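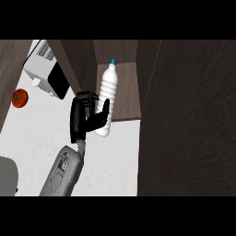
Marbled white counter, wood cabinets, white appliance. Rendered, seen from overhead.

Kitchen acoustics notebook, November

Started on the hum problem at last and I'm having a great time with it. The Sastine flat has a fridge tone that everyone who visits remarks on, and Þórey Holst lent me her contact mic so I could stop guessing by ear.

Morning: taped the mic to the fridge side panel, then the cabinet next to it, then the wall behind. Strongest peak is at 100 Hz in all of them, with a smaller one an octave up. The cabinet is louder than the fridge! Put my palm flat on the cabinet door and the peak dropped right away, came back when I let go. Lovely clear result, did it again just to watch the trace.

So the door is acting as a soundboard. Makes sense - thin panel, big area, held at two hinges and a magnetic catch. Compare the guitar top notes from the Medari job, same sort of behavior with the bridge off.

Tried so far:
Felt dots on the door corners. Small drop, rattle gone, hum still there.
Rubber pads under the fridge feet, 6 mm. Much better. Whole wall quieter.
Pads plus felt. Best yet, down 12 dB at the cabinet compared with the bare setup.
Bag of rice hung inside the door. Works beautifully, but you'd have to want a bag of rice there.

Water glass on the shelf was singing along the whole time and messing up the early readings. Took it out and redid the first set. Ignore anything on the page before this one.

Þórey thinks the wall peak is the pipe bracket and has nothing to do with the fridge. Could be. She wants to see it with the compressor off, so I need to catch it between cycles and get a long enough recording. Last night at 11:30 it was quiet for ages and of course I had packed up.

Order more pads from Tzanetos, the softer grade. Put the cost under Fundgate for now and ask later.

Still to do: sweep the door with a small speaker and find its own resonance. I'm betting it sits right near the hum. Also borrow the good headphones back - the pair on the bench has a dead left side.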